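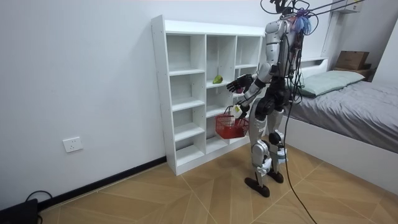 A tethered humanoid faces a cubby shelf with one hand open and a red basket in the other.

The house rules at Luretis fit on two sheets of paper

By Ashley Crabtree
January 27, 2025

The first rule on the sheet is about the floor. Before a robot is powered up, the operator walks the space it will use and looks at every cable. Anything that crosses the walking area gets moved or taped, or it is written down as a known hazard for that session.

Luretis, a small robotics firm in Pakville, tests humanoids on household chores such as putting groceries away, picking up clothes and filling a basket from a shelf. The rooms are furnished like ordinary bedrooms and kitchens, with beds, shelving and wall outlets where you would expect them. Factory robots mostly work inside fences or marked cells. A bedroom has neither, so the company wrote its own practice. It now has 28 rules, and Sugeng Nasution, who runs the test floor, is in charge of them.

"We started with 11," he says. "Then people kept asking me things in the hallway, and I got tired of giving the same answer differently."

A good part of the first sheet deals with overhead lines. A robot on a tether has to have enough slack to reach the far end of its task, and not enough to get a foot into. The operator checks this with the motors off, moving the arms by hand to the highest and lowest points the task calls for. Cables near the head and shoulders are checked again with each arm raised, where they are most likely to snag. If a line pulls tight at any point, the task is changed or the furniture is moved. Stretching the line to make do is not allowed.

The second sheet covers people. One person holds the stop button and does nothing else. That person does not take notes, answer a phone or hand objects to the robot. Anyone else in the room stays 7 feet back while the legs are powered. Resetting the shelf between attempts is done only after the operator has said "stopped" out loud and heard it said back.

Elsie Fairclough joined in October from Masport, where she worked on warehouse conveyors, and she found the spoken check awkward at first. "You feel silly saying it to someone standing right next to you," she says. "After a week I was saying it at home."

Objects have rules too. Nothing made of glass goes on a shelf during a reaching task. Baskets and bags are plastic or cloth, and light enough that a dropped one does no harm. Furniture that could tip is tested with a firm push before the session, and the push is logged.

The rule that causes the most argument is number three, which says a session ends after three unplanned stops, whatever caused them. Ramesh Ahuja, a software engineer, thinks it is too strict. Two of the three may be a dropped network connection, he says, and the crew loses a whole morning. Nasution has heard this before and has left the rule alone. He did agree that a session can restart the same day if someone from outside the crew reads the log first and signs it.

The sheets are reviewed twice a year. The next version will add a section on beds, covering how close a robot may stand to one and what should be cleared off it.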